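**Ulton Robotics Software** · 2020-04-16

1/ Today we are releasing version 2 of Ritis, our task planner for two-arm manipulation. The release covers the planner, the simulator bridge and the logging tools.

2/ The main change is in arm assignment. Earlier versions chose an arm once, at the start of a task. Ritis now reviews that choice before every grasp and can pass a subtask to the other arm.

3/ Collision checking has been rewritten. Wire baskets were a known weak point: the old code treated them as solid blocks, and the planner refused valid paths through the open top. The mesh is now modeled rod by rod.

4/ Testing was carried out with our partners at Lauritsen on 94 simulated kitchen layouts. The planner found a complete plan in all but 4. Those layouts ship with the release so that users can reproduce the failures.

5/ Replanning is limited to 60 milliseconds per cycle by default. Teams with slower hardware may raise the limit in the configuration file. The setting is described in the Sitthorpe migration guide.

6/ A view from the countertop set used in the basket tests: 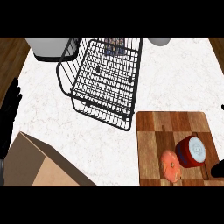

*Ritis countertop set, simulation. Wire basket behind, donut and red can on the checkered board.*

7/ Existing log files remain readable. Custom cost functions must be ported by hand, and support for the old interface ends in July. Please report problems through the issue tracker and attach the planner log.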